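Office of the County Clerk, Hinojosa County
Thread on the petition hearing and what follows from it.

1/ The Board of Supervisors received a petition this month on the assignment of polling places in the Draline and Urkammont precincts. The petition carries 1,871 signatures. The Clerk's office has verified 987 of them to date, and review of the remainder continues.

2/ The petition asks the Board to restore two polling places that were merged into the Skandach Road site in January. Petitioners state that the merger fell hardest on Black and Spanish-speaking voters, many of whom do not drive. The Board has not yet made a finding on that statement.

3/ At the public hearing, the delegation's time was ended before its final speaker had been heard. The Chair has since acknowledged that the speaker was entitled to the full period allowed under the rules of the Board.

4/ The hearing will be reopened for that purpose. The speaker, Zyanya Lozano, has been notified in writing. Persons who have already testified need not appear again, and their remarks remain part of the record.

5/ Written comments are also accepted. The office has received 324 so far. Comments may be delivered to the front counter until 4:30 p.m. on any business day, or sent by mail. Please include your name and precinct. Comments in Spanish will be translated by the county and entered in both languages.

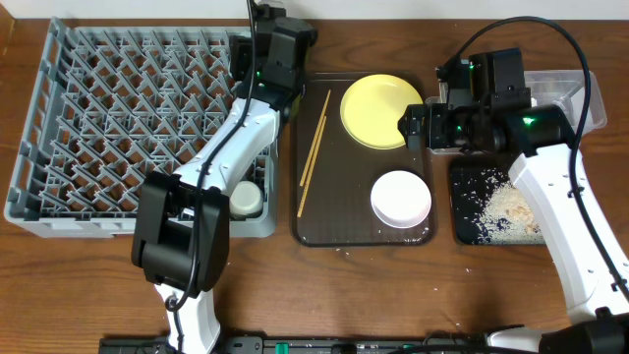
6/ Several residents have asked whether the merger may be reversed before the next election. State law sets a deadline for changes to polling places, and the Board must vote before that deadline. The County Attorney will give the Board a written opinion on the schedule, and it will be posted with the agenda.

7/ Until the Board acts, all voters in both precincts remain assigned to Skandach Road. Voters who need a ride or an absentee ballot should call the elections desk. Requests made by a family member are accepted for rides but not for ballots.

8/ Minutes of the first hearing are available at the counter and at the Urkammont branch library. Corrections to the minutes should be submitted in writing to the Clerk.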